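Zullura Bench Trainer, paired hand-held grippers
Maker: Grarlow
Product page, benches and stations

Some firms buy an arm first and then ask the people on the bench to be nice to it. We'd sooner you did it the other way round. The Zullura Bench Trainer is two hand-held grippers, a cable each, and a flat surface to work over. Your staff do the job they already do, with the grippers instead of their fingers, and the arm you buy later gets its manners from them.

It suits small-object work: picking, placing, sorting, topping up cups and trays. It doesn't suit anything you would normally lift with your knees.

What you get
Two grippers, left and right, with black fingers
Trigger assembly for hand operation
Triangular top plates, drilled with three holes
Cables, in a length that suits a standing adult (seated operators should ask us first)
White work surface, cut to order
Printed guide in English, with the bit about cable routing on page 2, where people will see it

What changes for the people
Sârbu put a pair on its sample packing bench in March. The bench is run by Domnica Barbu, who had been told by three different salesmen that her job was about to become more strategic. It has become slightly more strategic. She now decides which tasks get recorded and which are too silly to bother with, and she signs off the ones an arm is allowed to try. She still packs the awkward orders by hand and says so on her timesheet.

Lucian Bălan works the same bench in the afternoons. His view, sent to us in writing and reprinted with his permission: "First hour I felt like a crab. By the end of the shift I'd stopped noticing. My shoulders hadn't." We have since added a rest schedule to the guide. Lucian takes his breaks and everybody else's, according to Domnica.

Between them they recorded almost 3,000 picks before the first arm was ordered. Pay stayed on the packing rate for all of it, plus a loading for recording time. We mention this early because plenty of buyers leave it until somebody asks in the lunch room.

On the bench
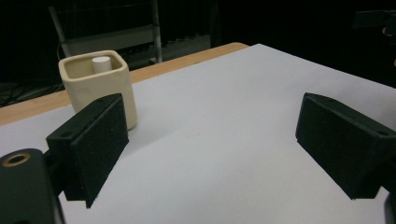
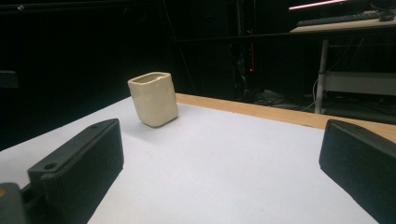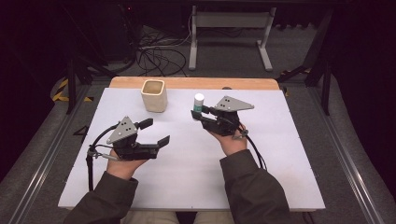
Small-object work with the square cup on the white surface. The last picture has both grippers in use, the right one closed on a bottle.

Setting up
Allow a morning. Most of that is clearing the bench, and most of the clearing is arguing over whose mug it is. Matte surfaces are easier on the eyes than gloss. Keep the light overhead if you can, and keep sleeves snug at the wrist.

Run the cables down beside the operator and off the edge of the table. Marius Matei from our fitting crew will do this for you on a site visit and will then look at the rest of your cables in silence. The visit is included with a first order. The silence is too.

Operators need two short sessions before their recordings are worth keeping. Don't schedule these against a dispatch deadline. People who are good with their hands tend to be cross at being slow for a day, and it is better for everyone if the day isn't a busy one.

What it won't do
It won't tell you how many people you need. We get this question at nearly every demonstration, usually from someone standing at the back, and the Bench Trainer has no opinion on it. Nor does it time anyone. There is a session log, which the operator can read and delete from, and there is no supervisor view — Tainá Queiroz designed the software and has turned down that request more than once.

Ordering
Catalogue no. 802. Sold as a pair; we don't split them, though we do replace single grippers that have met a concrete floor. Spare finger sets are listed under Pleren parts.

Quotes and site visits: ask for Traian Gavrilă in the Grarlow office. He prefers a phone call and a rough sketch of your bench with measurements on it. Colour of the bench is not required.

Page last revised 14/12/2021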